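Quiénes somos

Hesten es una escuela de costura, arreglos y cuidado de la ropa. Damos clase a adultos y, en julio, también a chicos a partir de doce años. No formamos diseñadores ni preparamos para ninguna prueba oficial. Enseñamos a coser un botón para que aguante, a meter un bajo, a cambiar una cremallera, a lavar la lana sin estropearla y a guardar la ropa de una temporada para otra.

La escuela empezó en la trastienda de Dukar, una mercería que vendía hilo, entretelas y forros al corte. Los clientes preguntaban cómo se usaba lo que compraban, y las explicaciones del mostrador acabaron convertidas en una clase los martes por la tarde. Cuando la mercería cerró nos quedamos con las máquinas, dos mesas de corte y el fichero de clientes, que tenía 923 nombres. Escribimos a todos. Con los que contestaron formamos los tres primeros grupos.

Desde entonces estamos en el edificio Imhof, segunda planta, entrada por el patio. Hay ascensor, pero solo llega hasta la primera — quien tenga dificultad con las escaleras puede avisarnos y le damos la clase en la sala de abajo.

Cómo trabajamos

Los cursos duran 40 horas, repartidas en un trimestre. El primero se llama Arreglos y no exige saber nada. Se empieza a mano: hilván, punto atrás, punto invisible, ojal. La máquina llega en la cuarta semana. Sabemos que a mucha gente le parece tarde, y cada trimestre alguien nos lo dice, pero quien ha cosido antes a mano rompe menos agujas y descose menos.

El segundo curso, Prendas, trata de ropa que ya existe. Se desmonta una camisa usada, se estudian las piezas y se vuelve a montar con otra talla. Después se hace lo mismo con un pantalón. No trabajamos con patrones de revista.

El tercero es el de Cuidado, y es el que más ha crecido. Incluye lavado, manchas, secado, plancha, doblado y almacenaje. Dedicamos una sesión completa a las etiquetas de composición y otra al algodón de punto, que es lo que casi todo el mundo lleva puesto la mayor parte del año y lo que peor se trata. Las camisetas estampadas se lavan del revés y se planchan del revés. Las sudaderas se guardan dobladas; colgadas, se deforman por los hombros. Los jerséis gruesos tampoco se cuelgan.

El material básico está incluido en la matrícula: hilo, agujas, alfileres, tiza y una cinta métrica. Las tijeras las trae cada uno. Si no tiene, puede usar las nuestras en clase, pero no se prestan para casa.

El taller abierto

Los sábados por la mañana la sala se abre a cualquiera, haya hecho curso o no. Se paga la hora de mesa y hay una persona de la escuela para resolver dudas. En el último año pasaron por el taller abierto 1403 prendas, contadas en el cuaderno de la entrada. Lo más frecuente son los bajos de pantalón, seguidos de las cremalleras y de los codos gastados. No aceptamos ropa para arreglar por encargo: quien la trae la cose.

También atendemos a grupos. La residencia Wasgate manda uno cada mes, y con ellos hacemos sobre todo marcado de ropa y cierres fáciles de abrochar. Para venir en grupo hay que reservar con tres semanas y no pasar de doce personas.

Plazas, horarios y precios

Este trimestre tenemos 39 plazas entre los tres cursos. La hora de mesa del sábado se paga al llegar. Si un alumno falta, puede recuperar la clase en otro grupo del mismo nivel dentro del trimestre, pero no en el siguiente.

El doblado de prendas de punto se practica sobre mesa despejada y con ropa propia. 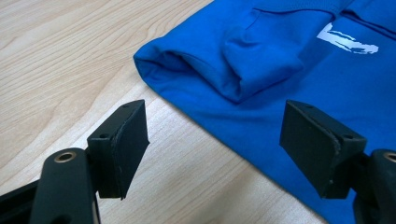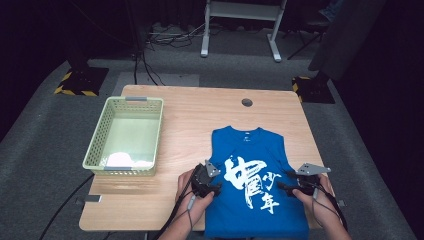

Þórarinn Thorlacius nos escribió al terminar el curso de Cuidado que llevaba años tirando camisetas con el cuello dado de sí y que el problema era la percha mojada. Ahora las seca en plano, sobre una toalla, y pregunta si habrá un segundo nivel. De momento no está previsto, aunque la sesión dedicada a la lana puede repetirse por separado.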